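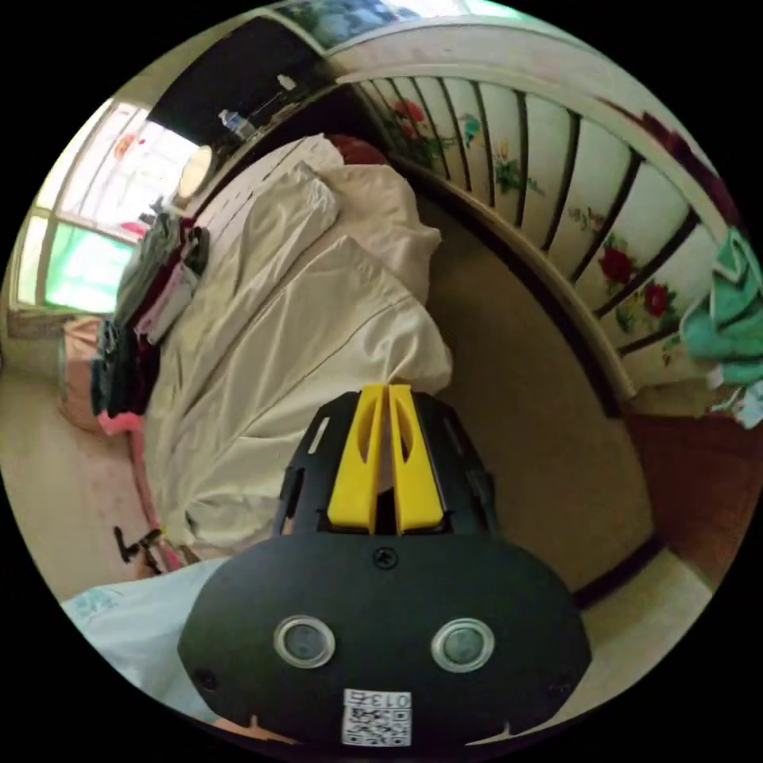
Warnton Makers' Open Day: My Visit
Posted August 24, 2022

I finally made it to the open day in Warnton. I've been meaning to go for years, mostly for the yarn and the pottery, and a few of you asked me to write up how it went, what things cost and whether it's worth the drive. It's a long post, so get a coffee.

The open day is held in the old Gradness building, the big brick one past the railroad bridge. It used to be a glove factory. The ground floor is one long hall where visiting sellers set up tables, and the two floors above are rented out as workshops to people who make things full time or close to it. Most days of the year you can't go upstairs. On the open day you can walk into any workshop with the door propped open, watch people work and buy straight from them.

Getting there

I drove, and it took me 43 minutes from my front door. The lot next to the building was full by mid-morning, so I parked on the street behind the feed store, which is free. There is a bus from Punmont but it only runs every couple of hours and the stop is on the wrong side of the bridge. If you're planning to buy pottery, take the car.

Admission was free. There was a table inside the main door with a paper map and a sheet of coupons. Each coupon was for one workshop and one item, so you might get a discount on a mug at one place and a free skein holder at the next. You had to hand over the coupon before they rang you up. I forgot twice and one of the sellers was nice enough to redo it.

The ground floor

I did the hall first and in hindsight I would do it last. It was crowded and I spent too long at the front tables, which had the same sort of thing you can find at any craft fair near here: candles, wooden signs, baby headbands, beaded keychains. Nothing wrong with any of it, but I had seen most of it before and a few of the candles looked like they came from a kit.

The back half was better. There was a couple selling brooms they tie themselves, and I bought a small hearth broom with a dark green cord. There was a bookbinder with blank journals covered in old curtain fabric. She had sold out of the large size before I got there. I also liked a table of children's aprons with adjustable neck straps, made so the strap slides through a channel and ties at the back. It's a simple idea and I'm going to copy it for my niece.

Most tables took cards. The broom couple were cash only, and the nearest ATM is at the gas station. Bring some small bills.

The Rusu workshop

This was the one I went for. Rusu is a dye studio on the second floor, in a corner room with windows on two sides. They dye wool and a wool and linen blend, and they sell through their online shop on the first of the month, where the good colors are usually gone before I've finished logging in.

They were giving a short talk on the hour, so I stayed for one. All their colors are recorded on cards in a file drawer, with a snip of yarn stapled to each card and the recipe written on the back. The numbers don't run in order. Color 1077 is a rusty pink and the one right behind it in the drawer was 2111, a gray blue that I already own two skeins of. I asked how the numbering worked and was told that the first digits used to mean the dye supplier, and then they changed suppliers and kept going with the old system anyway.

The talk covered how they soak the yarn, how long it sits in the pots and how they rinse it. They don't dye on open day itself, so the pots were just there to look at. That was a little disappointing. They did pass around the same yarn after a short soak and after a long one, and the difference was bigger than I expected. The short soak had pale patches all the way through. They sell those as seconds, and there was a bin of them under the window.

I bought four seconds and one full-price skein in a dark olive. The coupon here was for the full-price yarn only, 30 percent off one skein. The seconds were cheap enough as they were. If you knit things for kids, the seconds are what you want. I wound one when I got home and it had no knots in it, and the pale patches should knit up like a very soft stripe.

One thing to watch: seconds are final sale and they aren't labeled with yardage. Ask for them to be weighed if you have a particular pattern in mind. They have a scale at the counter and didn't mind doing it.

The other workshops

I didn't get to all of them. These are the ones I spent time in.

The pottery is shared by several people and takes up most of the north end of the second floor. You can tell who made what by the stamp on the bottom. They had a shelf of test pieces, small cups with different glazes on them, that were priced lower than anything else in the room. I got two that don't match. The line to pay was slow as everything was being wrapped in newspaper by one person. Several people put things back and left, and I nearly did too.

The leather workshop was next door and smelled wonderful. They let you stamp your initials onto a key fob for a few dollars, and there was a line of kids for that too. Bags and belts are expensive, as they should be, and the coupon was for a belt. I don't need a belt. I did ask about repairs and they will restitch a bag strap even if they didn't make the bag. You mail it in or drop it off, and they quote you before they start.

On the third floor there's a toy maker who does pull-along animals and stacking rings. She uses a finish she mixes herself from oil and beeswax and had a jar open so you could try it on a scrap. She was very clear that toys need a fresh coat once in a while if they get chewed a lot. I bought a duck for a baby shower. It came in a plain cotton bag, so I won't have to wrap it.

There was also a soap maker who normally works out of Punmont and had borrowed a spare room for the day. The unscented bars were the only ones I could stand to smell for long in such a small space, but my sister loves strong soap so I picked up a lavender one for her. Bars were cheaper if you took the end cuts.

The last room I went into was a letterpress shop. You could print a postcard yourself on the small hand press, with someone next to you to keep your fingers out of the way. Mine came out faint on one side. The holiday cards weren't ready but they were taking orders, and they said ordering early is the only way to get them with your own return address printed on the envelope.

Food and practical things

Food was limited. There was a truck out back with grilled cheese and lemonade, and a table selling baked goods for the school band. The grilled cheese was good. The line for it was long at noon and gone by half past one.

The bathrooms are on the ground floor only. There's an elevator, but it's the old freight kind and needs somebody to run it, so you have to ask at the front table and wait. If you have a stroller, I would leave it in the car and use a carrier. The stairs are wide but steep.

It got hot upstairs in the afternoon. The dye studio had fans going and the pottery didn't. Wear something light and bring water.

What I spent

I set a limit before I went and went over it a little, all because of the olive yarn. The coupons saved me enough to cover lunch. I only used three of them. Looking at the sheet again at home, the best ones were the yarn and a free small frame from the letterpress shop with any print, which I completely missed – it was on the back of the sheet. Turn the sheet over.

Prices were the same as the makers charge online, apart from the coupons and the seconds, but you save on shipping. For pottery that makes a real difference.

Would I go again

Yes, and I would do it differently. I'd get there at opening, go straight to the third floor and work my way down, leaving the hall for the end when the crowd thins out. I'd also take a list. I came home without the one thing I had meant to look for, a butter dish, and I know the pottery had some because I saw a woman carrying one down the stairs.

The next open day is in March, and the mailing list sheet at the door said coupons will go out by email ahead of time. I put my name down. A couple of the makers also said they'd be happy to do a discount for readers here, so I'm going to write to them this week and ask. If it works out I'll post the codes in the sidebar along with the other shop deals.

If any of you went and found things I missed, leave a comment. I'd especially like to hear about the weaver at the far end of the third floor. Her door was shut both times I walked past, and the map had her down for scarves and dish towels.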